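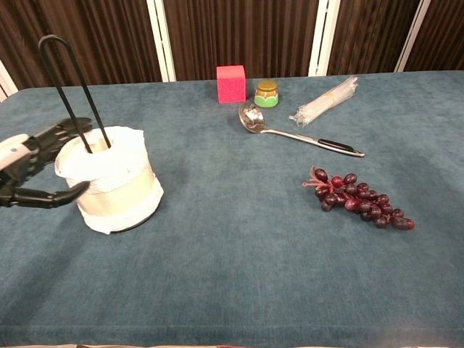
厨房杂物归位方案 课程项目报告(Gumora 小组)

组员:Xuelian Su(执笔)、Duygu Yüksel、Thanasis Kokkinos
指导:Adesuwa Isah
提交日期:2021年5月24日

一、题目怎么来的

开题时写的是“小户型厨房收纳系统设计”。太大,中期被退。Adesuwa Isah老师的批注就一句:你们到底在收什么东西?回去重想,决定不碰锅和碗,那些本来就有位置。只做“没有固定位置的东西”。卷纸、汤勺、没拆封的吸管、小罐子、海绵块,还有假葡萄这种摆设。每家都有,每家都放得不一样,放完第二天又跑到桌上。

场地是 Ekinci 公寓的公用厨房,Duygu 住那里,方便。台面不大,一边靠水池一边靠窗,抽屉两个,其中一个拉出来会撞冰箱门。预算 200 元,用的学院小额经费。

二、方法

先说流程。找一张桌子铺上蓝绿色的布,东西全部摆开,不分类,让参加的人自己往回放。抽屉、窗台、水池边的搁板、桌上留着不动,都行。放的时候旁边不说话,放完再问为什么。

布是后来加的。一开始直接摆在白桌面上,白色卷纸看不清边,Thanasis 画位置图画得很痛苦。换了深一点的布以后好画多了,而且东西不打滑,小罐子放下去也没有声音,大家动作会轻一点。(这一点没有专门验证,只是感觉。)

记录表一人一张,三栏:拿起来的顺序、放到哪里、理由。理由用原话,不改写。后来整理的时候发现字迹太乱,有几张是靠回忆补的,附录里标了星号。

三、逐件记录

卷纸。最麻烦的一件。立着放没问题,问题是芯里要不要插架子。我们用的是细黑铁丝弯的架子,两根杆从纸芯穿进去,顶上收成一个圆环,比纸高出一截。好处是有个环可以提,坏处是抽屉肯定进不去,吊柜下面那层也卡。外层纸一松就鼓起来,看着像用了很久。多数人第一个拿它,理由都差不多:“占地方”“挡着后面”。最后留在桌上的也是它。Sinan Dönmez(隔壁组,过来帮忙试的)把它挂在窗把手上,晃,而且开窗的时候要先摘下来,他自己又拿回来了。

汤勺。不锈钢,黑色手柄,尾端有一小段银色。长。斜着放进抽屉能关上,横着不行。有人直接放水池边搁板上,柄朝外伸,路过会碰到。我们原来的设想是全部挂起来,做一排钩子,但是问下来,不少人不喜欢勺子挂在外面,说落灰。这个和我们预想的相反,报告第四节的方案因此改过一版。

吸管。一捆,透明的,外面的玻璃纸没拆,中间有一圈黄色的带子。没拆封的东西大家默认是“库存”,往深处放,放进去就忘。拆了封的呢?没测。应该测的,时间不够。包装两头皱起来的地方容易勾到别的东西,放抽屉里会跟着汤勺一起被带出来,发生过不止一次,很烦。

小圆罐。金色盖子,绿白标签。个子小,矮,放哪儿都行,所以反而每个人放的地方都不一样。窗台、搁板、抽屉角落都有。找回来花的时间也最长。标签朝哪边很重要,朝里的话后面的人根本不认,以为是空罐子推到一边。方案里加了一条:矮罐一律标签朝外,放第一排。

粉色海绵块。方的,颜色很亮。一看颜色就知道有人会说是洗碗用的,有人说是手工课剩的。放水池边的和放抽屉的都有。没有对错。我们记的是“用途不明的物品由颜色决定去向”,这句话老师画了问号,建议删,我们商量后保留,但改成“可能受颜色影响”。

假葡萄。深紫偏酒红的塑料珠子,一串,带红粉色的梗。放这个是 Duygu 的主意,想看看没有用处的东西会去哪。结果没有人把它收进抽屉。全都留在外面,要么窗台要么桌子中间。Xuelian(就是我)觉得它其实起了一个作用,桌上有它在,旁边就不太会堆别的杂物。Thanasis 不同意,说样本太少。写两种意见在这里。

四、方案

第一版是挂钩加搁板,已放弃。原因见汤勺那段。

第二版,也就是现在交的:

1. 桌面靠墙一侧划出一条窄带,宽度刚好放下卷纸底座,卷纸不进柜。架子保留圆环,方便单手提走。
2. 抽屉里加一条斜隔板。长柄的东西斜着放,柄尾统一朝右前方。隔板用的是 Panberg 买的薄木条,锯短。
3. 没拆封的一律放进浅盒,盒子没有盖,放在抽屉上层。浅盒的意思是看得见,不然又忘。
4. 窗台只放摆设,不放吃的和用的。
5. 矮罐放搁板第一排,标签朝外。

隔板的角度改了三次。第一次太斜,勺子往下滑,全堆在一头。第二次太平,等于没有。第三次凑合。固定用的是 Zotness 双面胶,粘木头可以,粘抽屉底的贴纸不行,一拉贴纸一起起来了,后来把贴纸刮掉重粘。刮了一下午。

五、花费

木条 88 元,浅盒 56 元,双面胶 32 元,合计 176 元,没超预算。布是借的。卷纸、汤勺、假葡萄等是组员从家里带的,不计。

隔壁组整体换了柜子,报价 1,088 元,两个方案不好直接比。老师问过如果给我们 1,000 元会怎么做,讨论了一下,大概先换那个会撞冰箱门的抽屉,别的不动。

六、问题

做得不好的地方先写。参加的人基本都是同学,厨房也只有一个,换一个厨房隔板尺寸就不对。放回去之后只隔了 4 天复查,时间短,长期会不会乱不知道。复查那天卷纸不在窄带上,在冰箱顶上,问了一圈没问出来是谁。浅盒倒是一直有人用,不过里面多了电池和一把钥匙,所以“没拆封的放浅盒”这条规则别人根本没理解,需要贴标签。标签还没做。

位置图有两张比例画错了,交之前才发现,来不及重画,以文字记录为准。

再有就是理由那一栏。问得太晚,人家放完就想走,很多只写了“顺手”。顺手是什么意思?离手近,还是习惯,还是懒得想,这三种对方案的影响完全不同,我们当时没有追问。下次应该边放边问,哪怕会打断动作。Adesuwa Isah老师中期其实提醒过,我们没听进去。

七、分工

Duygu Yüksel:场地、联系住户、物品准备、浅盒采购。
Thanasis Kokkinos:位置图、隔板制作(含返工)、刮贴纸。
Xuelian Su:记录表、访谈整理、报告。
Sinan Dönmez 参加试放并借给我们锯子,在次感谢。

附录一 位置图
附录二 记录表原件(星号为事后补写)
附录三 隔板尺寸,三版都留着,以第三版为准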